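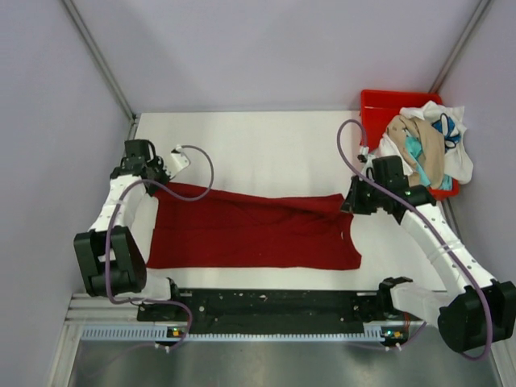 De: Josefien Dewulf
Para: lista textil-conservacion
Asunto: Re: Lavado de tejidos teñidos con granza, pH del baño
Fecha: 31 de marzo de 2022

Hola a todos:

Respondo entre líneas a Hendrik y añado al final los datos que pedía Leonilde.

Hendrik Postma escribió:
> Hemos preparado el baño con agua desionizada y tensioactivo no iónico,
> sin tampón. En la lana teñida con granza sobre mordiente de alumbre
> observamos un viraje ligero hacia el violáceo en las zonas de costura.
> El pH medido al final fue más alto que al principio.

El viraje es compatible con restos alcalinos en la fibra. La alizarina responde al pH en ese sentido y el agua desionizada no tiene capacidad tampón, de modo que cualquier resto de jabón de un lavado antiguo domina el baño. Las costuras retienen más residuo que el paño. Convendría medir el pH superficial de la costura antes de mojar, con una gota de agua y electrodo plano, y repetirlo en el paño a unos centímetros.

> ¿Merece la pena tamponar con citrato, o se corre el riesgo de
> extraer el aluminio del mordiente?

El riesgo existe. El citrato es un quelante y compite por el aluminio, sobre todo en baños largos. En nuestro taller lo limitamos a suciedad particulada en algodón sin teñir. Para lana con alumbre usamos acetato, con el pH ajustado a 6 y sin quelante añadido. Limpia menos. Lo aceptamos.

> Milan propone fijar las probetas a una malla de poliéster durante
> el aclarado.

De acuerdo con Milan, siempre que la malla se haya lavado antes. En enero tuvimos un lote de Grandach con apresto que dejaba espuma en el primer aclarado y nos falseó la conductividad. Desde entonces la lavamos dos veces y anotamos el número de rollo.

Datos para Leonilde, de las probetas de lana nueva teñida con granza y mordentada con alumbre:

Número de probetas: 26
Envejecimiento: luz artificial, filtro de vidrio de ventana
Baño: acetato, pH 6, temperatura ambiente
Aclarados: 2, con agua desionizada
Secado: en plano, sobre papel secante, sin calor

El colorímetro se calibró antes de cada serie. Medimos siempre en el mismo punto mediante una plantilla de Melinex; sin ella, la dispersión entre lecturas era mayor que el efecto que buscábamos. Las probetas con pelo levantado se midieron en las dos orientaciones y se tomó la media.

Queda sin resolver el hilo de coser. En dos probetas es de algodón y el rojo sangró hacia el papel secante. No he identificado el colorante; sospecho de un azoico directo. Bram Wuyts tiene muestras y hará la cromatografía cuando le llegue la columna. Mientras tanto, recomiendo ensayar la solidez de cada hilo por separado, con hisopo húmedo y un papel secante bajo peso, y dejar el resultado en la ficha aunque sea negativo.

Hendrik, ¿puedes mandar la marca del tensioactivo y la concentración? En tu mensaje solo aparece el volumen total del baño.

Saludos,
Josefien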